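Workshop members build hand-held gripper for teaching a robot arm

Members of the Wultside shared workshop in Clirnmont are building a hand-held gripper with its own camera, which they plan to use to teach a small robot arm to sort and put away hardware.

The build started in May, when Shahzad Abbasi brought in a used arm that he had bought from a school in Trolell. Its joints worked, but the fingers were missing and the control box had been stripped for parts. Abbasi and 3 other members rebuilt the box over the summer and then turned to the question of how to train it.

Their answer was a tool that a person can carry. The user squeezes the handle, the fingers close, and a wide-angle camera records the job from the tool's point of view. Those recordings are then used to train the arm, which will get a matching set of fingers.

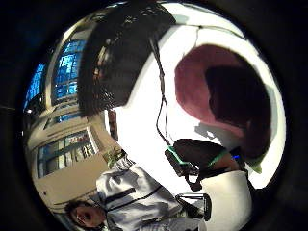
Shamim Malik

11 January 2023

The group is on its third version of the handle. The first was too heavy to hold for a full session, and the second had a trigger that stuck. The current one weighs less and can be taken apart with a single hex key.

Cables have been a steady problem – on the second version, a connector worked loose several times in one evening and the recordings had to be thrown out. Abbasi said the group now checks every plug before a session starts.

"You can do 50 good runs and then find out the last one has no sound, no timing, nothing," he said. "So we check first."

Sessions are held in the evening, when the main room is quieter. So far 12 members have taken turns with the tool. The group wants recordings from as many people as possible, including left-handed users, so that the arm does not simply copy one person's habits.

The first task will be picking up bolts and dropping them into the right bin. If that goes well, the group will try hand tools, starting with screwdrivers. A longer list pinned up in the workshop has 13 jobs on it, among them winding extension cords and sorting sandpaper by grit.

Money for motors and printed parts has come from member dues and from a sale of surplus equipment. A supplier in Ongart gave the group a discount on bearings.

The workshop plans to show the arm at its open house in May. Plans for the handle will be posted on the Wultside website once the trigger design is final.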